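Chanida Klinhom @chanidak · Friday

Bed-making thread. I moved to Malabanan in May and I've now been at war with one fitted sheet longer than I was with my last landlord.

The sheet is a Kesidora, color listed as "quiet olive." It cost over 60 dollars, which I justified by telling myself I spend a third of my life on it. I spend another third putting it back on the mattress.

My method, such as it is: far corners first, kneeling in the middle of the bed, so that every pull on the sheet is also a pull against my own knees. Then I get off and find the corner I started with has let go.
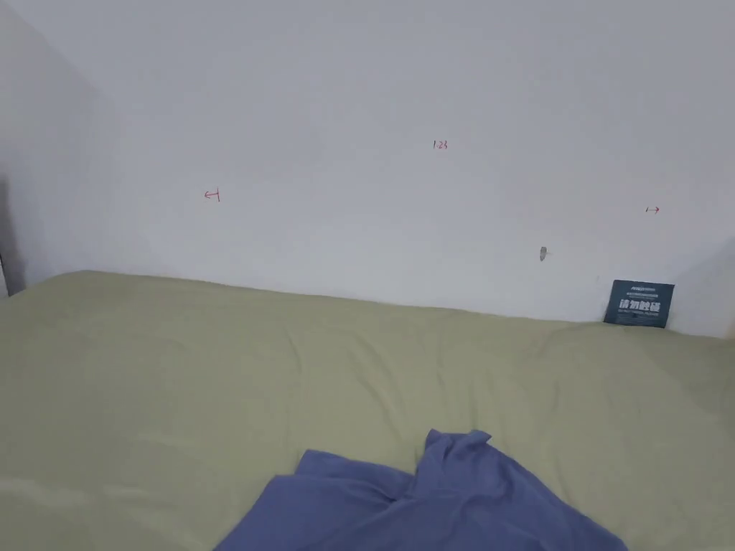 Headboard shopping is the other half of this saga. I've looked at 11 of them and they're all either too short or priced like a used car. At least the number I'm shopping with is in no danger of getting lost, with 1.23 written on the wall in red and an arrow on either side of it. Other people keep these things in a notes app.

Yutong Lu came over, looked at the wall for a long time, and asked whether I'd considered a pencil. I had not considered a pencil.

Jenden had one I loved. Cane, curved top, four-week wait. I went back the next morning and the wait was "to be confirmed," so I'm currently a person who sits up in bed against paint.

Replies so far: use sheet straps, use a bigger sheet, use a smaller sheet, sleep on a futon. Thank you all. The futon person has written twice.

I did try straps. They clip underneath and run across the corners, and you need to lift the mattress with one hand, hold the strap with the other, and work the clip with a third. I got two on and declared it a system.
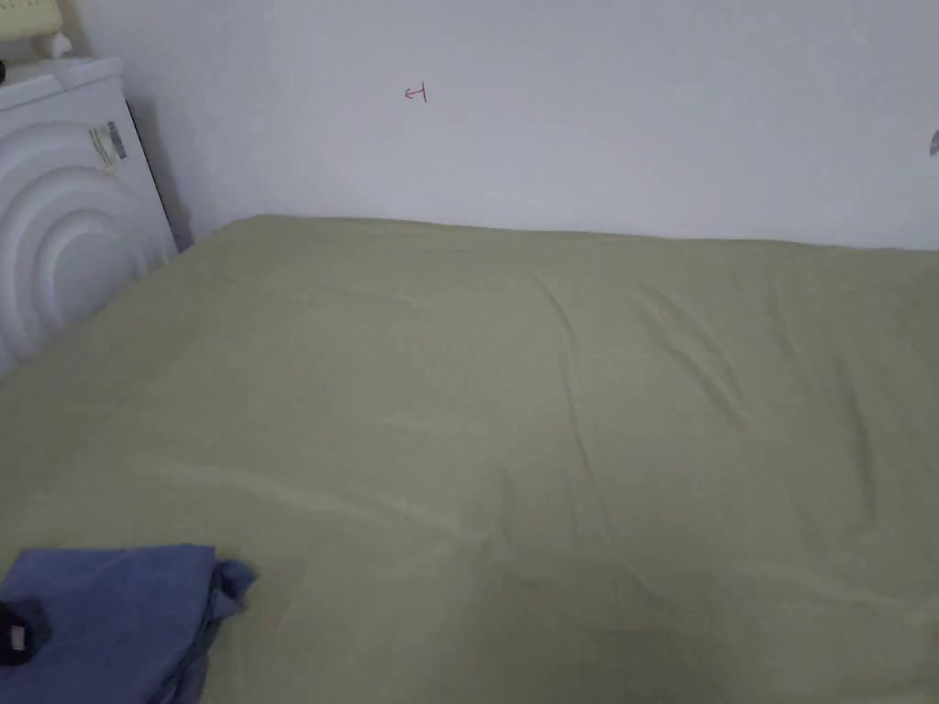
My mother irons her sheets. She has mentioned this on the phone. I do the thing where you smooth everything toward the foot with your forearm and call it ironed, and what you get for that is one long diagonal fold on the right and a family of little wrinkles spreading out from it. Guests can be told it's linen.

It's cotton, for the record. The label says 100 percent, in letters so large I assume they had trouble with people like me.

Next purchase is a quilt, mostly so there's something on top of the evidence. Fevmont has a heavy one in rust that would look good with the green. It would also match the wall — I'm choosing to see that as a plan.

Update, 10 minutes later: sat down to take my socks off and a corner popped. Going to bed anyway.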